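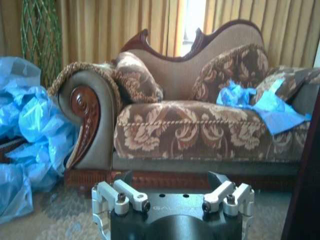
Grandes manœuvres au salon du rez-de-chaussée

La résidence Tai prépare sa rentrée, et comme chaque année la rentrée commence par une question de rideaux. Faut-il les laver, les changer ou continuer à les tirer en regardant ailleurs ? Les 15 habitants présents à la réunion du 13 août ont débattu longtemps, surtout Norbert Szekeres, qui tient la couleur moutarde pour une conquête sociale. Les rideaux restent. Ils iront au pressing en février, un par un, afin que la rue ne profite pas de nos soirées de tarot.

Reste le budget. Il y avait 270 euros dans la boîte à biscuits, il y en a désormais 97, le solde étant parti chez Wavano, réparateur de sièges et poète du devis. Chia-jung Tsai a relu la facture deux fois et demande ce qu'est un « réconfort d'assise ». Nous publierons la réponse si elle arrive.

Côté tri, rappel aux distraits : les sacs se changent le mardi et le vendredi, y compris par ceux qui ont « juste jeté un mouchoir ». Ka-ming Fang a proposé un tableau de service. Il est affiché près des boîtes aux lettres, où trois personnes l'ont déjà signé du nom de leur voisin.

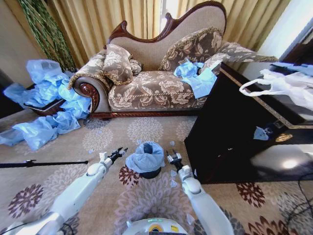
Sac bleu pour la corbeille du salon.

La bourse aux livres aura lieu comme prévu, romans policiers à gauche, romans policiers sans la dernière page à droite. Apportez vos cartons chez Hiu-tung Cheung, deuxième étage, après le dîner et avant le feuilleton. Les encyclopédies ne sont plus acceptées, même reliées, même offertes avec le meuble.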